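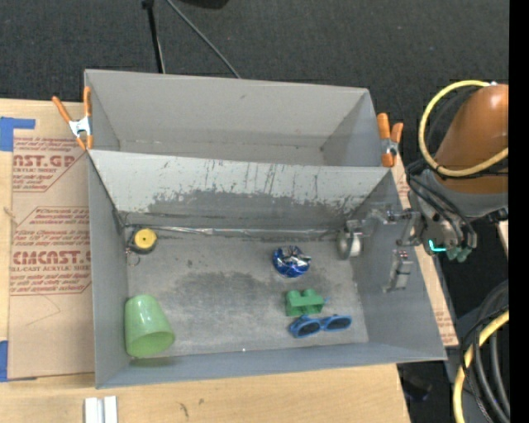
Gray divided bin with a black and yellow tape measure in the front compartment.

Arnlow Tool Library
Progress report to the Pelum Fund, second reporting period
Prepared by Jadwiga Marciniak, 16 Aug 2020

1. Where we are

The tool library reopened for lending in the second month of this period. We had been closed to borrowers since spring. The grant was written for walk-in lending and evening repair classes, and we have had to change how we do the first and put off the second. The changes were agreed with Yolanda Montoya at the Fund by phone and are set out below.

Members now reserve by phone or email and pick up at the side door on Unau Street. Returned tools are set aside for three days before they are checked and put back on the shelf. This slows things down for popular items, mostly the pressure washer and the two tile saws, and the waiting list for those has been as long as four weeks.

2. Lending

We made 2847 loans in the period. Hand tools went out most, then garden tools, then sanding and painting equipment. Garden lending is well up on last year. A lot of new members told us they were putting in vegetable beds for the first time, and we ran out of digging forks almost every weekend until Arlo Mahmoud found us a set secondhand.

Late returns are higher than we would like. We stopped charging late fees when we closed and have not brought them back. Reminder calls work better than email. We plan to keep calling through the fall and look at fees again after that.

Over 40 items were written off, nearly all of them old cordless drills whose batteries can no longer be bought. We had budgeted for this.

3. Members

The target for new members from the Singhal apartments was 25. We signed up 31. Most of them heard about us from the flyer in the laundry rooms, which Kanyarat Srisuk wrote in English and Thai. A Spanish version went up at the start of August. We do not yet know how many of these households are borrowing regularly and will report on that next time.

Membership is still pay what you can. The average payment has dropped, as expected, and the grant is covering the difference.

4. Repair classes

None were held. The room holds eight people at benches and cannot be used safely with that many in it at present. Ingrid Kapoor, who was to teach them, has instead written short how-to sheets that go out with the tools. So far there are sheets for the circular saw, the orbital sander, the drain snake and the wet tile saw. The tile saw sheet has cut down on phone questions a good deal. She is working on one for the brush cutter, which comes back with the line wound wrong more often than any other fault we log.

With your agreement, the unspent teaching money has been moved to next period. If classes are still not possible by spring we would like to talk about using part of it for outdoor sessions in the parking lot.

5. Spending

Rent and insurance are on budget. Tool purchases are under, mainly because suppliers have been out of stock. Two cordless drill kits and a replacement ladder are on back order. Cleaning supplies are over, and we covered that from our own funds. The full statement is attached separately.

6. Problems

The reservation line is one phone, and on Saturday mornings people cannot get through. We are looking at a simple online booking page. The first quote was more than we can afford and we are waiting on a second.

The side door has a step, so members who use wheelchairs or walkers have been getting deliveries to the curb. A portable ramp is priced and will be bought this month.

7. Next period

Install the ramp and choose a booking system. Restart the sharpening service, drop-off only. Finish the tool sheets and get the first four translated. Do the full inventory that was due in spring.

Please send any questions on this report to Jadwiga at the library office.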